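Skokudum slotted baskets, red / blue / yellow

Posted July by the Natham shop desk
14 shares | 6 comments

Back in stock as of Saturday. Plastic, rectangular, open top, rolled rim you can get your fingers under. Good for desk clutter, craft stuff, snacks, whatever. Sold single or in a set of 6, mixed colors ok, just put it in the order notes.

Red is the one everybody wants so red goes first. Slots down the long sides, tall and narrow, smaller openings along the bottom edge. Crumbs fall thru. Wipe the table after.

Baskets out on the gray table, the planter is in the first and third:

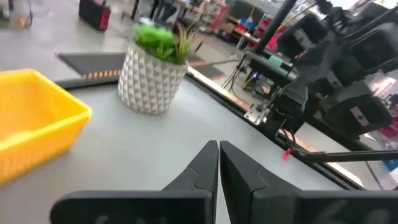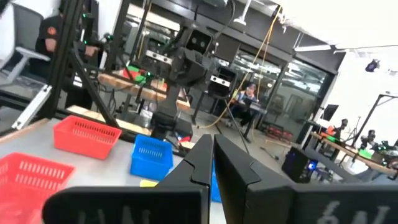
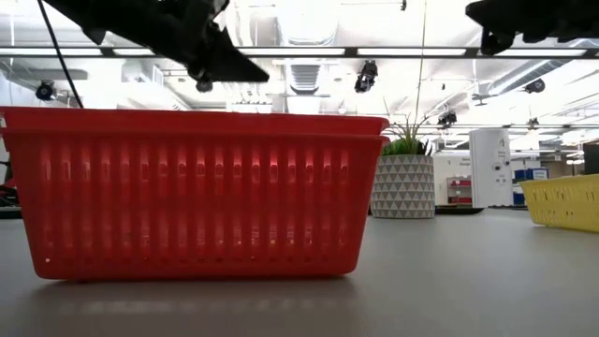
Size is 16 inches on the long side, item no. 716. They nest, so a stack takes up hardly any shelf. Dishwasher no. Warm water and a bit of soap, let dry upside down. Leave them in a hot car and the rim will go wavy, we had two come back like that and no we can't exchange those.

Labels: the Cuta clip-on tags fit over the rim. The stick-on kind peel off after a few weeks, dont bother.

Planter is Hermans, ceramic, raised triangle pattern, comes with the fake plant already in it. Sold seperately from the baskets. No drain hole, so keep the fake plant or use a liner pot.

Orders of 100 or more, email first, we have to check the back room. Pickup at the side door till 6. No holds on red.

Recent items
Cuta clip tags, white
Hermans planter, tall
Shelf liner by the roll
Skokudum lids (blue only for now)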